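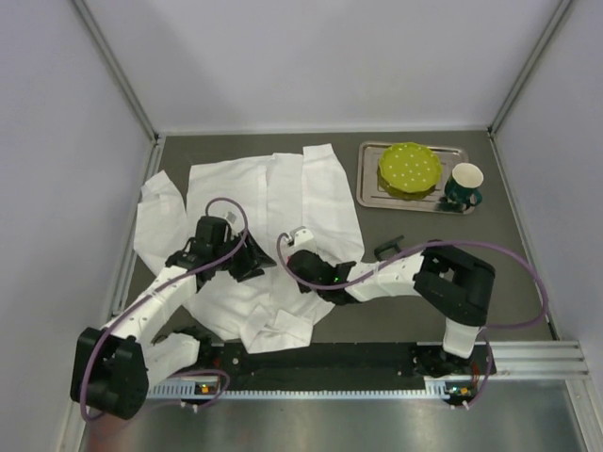
Why Do Shirts Wrinkle? (And Who Decided We Should Mind?)

A white button-up shirt is one of the fussiest things a person can own. It shows every crease. It shows every crumb. Leave it on a table for the length of one cartoon and it will look as if a family of badgers has been using it as a tent.

Your T-shirt doesn't behave like this. You can pull it out from under your bed, shake off the dust, and wear it to your cousin's house without anyone fainting. So what is wrong with the button-up?

To find out, we need to look very closely at cloth.

What's going on in there

Many dress shirts are made of cotton, and cotton comes from a plant. Around the seeds of the cotton plant grow fluffy white fibers, each one thinner than a hair on your head. Twist a lot of fibers together and you get yarn. Cross the yarns over and under each other, like the strips in a paper place mat, and you get woven cloth.

Now go smaller still, down to where you would need much better eyes than anybody has. Cotton fibers are made of long, long chains of tiny bits called molecules. The chains lie side by side and hold on to their neighbors with weak little grips. Picture a line of kids holding hands in the hallway. They are holding on, but not very hard, and it doesn't take much to make them let go.

When you bend the cloth, some of those grips come apart. The chains slide a bit and grab hold of somebody new. If the cloth stays bent, they get comfortable there. Now they are holding the shirt in its bent shape, and you have a wrinkle.

Water makes this much easier. It sneaks in between the chains and loosens the grips, so a damp shirt can be pushed into nearly any shape. Then the water leaves, the chains grab on again, and whatever shape the shirt is in becomes its new favorite. If that shape is "ball at the bottom of the laundry basket," you have a problem, or at least your parents do.

And the T-shirt? Most T-shirts are knitted. Knitted cloth is made of loops, and loops can stretch and spring back. Woven cloth has less give, so a crease in it tends to stay put and look pleased with itself.

So what does an iron do?

An iron does the same thing as the laundry basket, only on purpose. Heat and steam loosen the grips between the chains. The flat bottom of the iron presses the cloth smooth, and as the shirt cools and dries, the chains take hold again in their new flat places.

Irons get hot enough to burn you badly, so leave that part to a grown-up. They will complain. Let them.

The parts of a shirt

Before you can fold a shirt, it helps to know what the bits are called. Then you can sound important while you do it.

The collar goes around your neck. It usually has extra layers inside to make it stiff, which explains why it never wants to lie down with the rest of the shirt.

The cuffs are the bands at the ends of the sleeves. They are stiff too, and they like to flop off in their own direction.

The placket (say it "PLACK-it") is the long strip down the front where the buttons and buttonholes are. It has extra cloth so the buttons don't tear out when you eat too much.

The yoke is the piece across the top of your back and shoulders. It has nothing to do with eggs.

All these parts are sewn together from flat pieces of cloth, but the finished shirt is not flat at all. It is made to go around a person. Ask it to lie on a table without the person inside and it has cloth left over, especially near the collar and shoulders, and the leftover cloth bunches up. You aren't bad at folding. You are trying to flatten a tube with arms.

Try it: the Prothero Fold

Our folding expert is Rhiannon Prothero, who is 7 and has strong opinions. She folds a shirt in 4 steps.

1. Button it. Do the top button, the bottom one, and a few in the middle. Then lay the shirt face down on a clean table. Check that the table is clean. Jelly is hard to argue with.

2. Smooth it with flat hands. Start in the middle of the back and push out toward the sides. Pull each sleeve out straight.

3. Fold one side in toward the middle, then lay the sleeve down along the back so the cuff points at the bottom of the shirt. Do the same with the other side. You should have a long rectangle, more or less. Less is fine.

4. Fold the bottom up to meet the collar. Turn the whole thing over.

Rhiannon can do this in 40 seconds. Her grandfather, Hywel Vaughan, has been folding shirts since long before she was born and takes about twice that, but he stops in the middle to look for his glasses.

Test your chains

You will need two old cotton handkerchiefs and a little water. Scrunch one up dry. Dampen the other, squeeze it out, and scrunch it up the same way. Put a heavy book on each and leave them until the damp one has dried, which may take until tomorrow. Then open them both and see which has more wrinkles.

Please use old handkerchiefs. Do not use somebody's white shirt, and if you do, you didn't read about it in these pages.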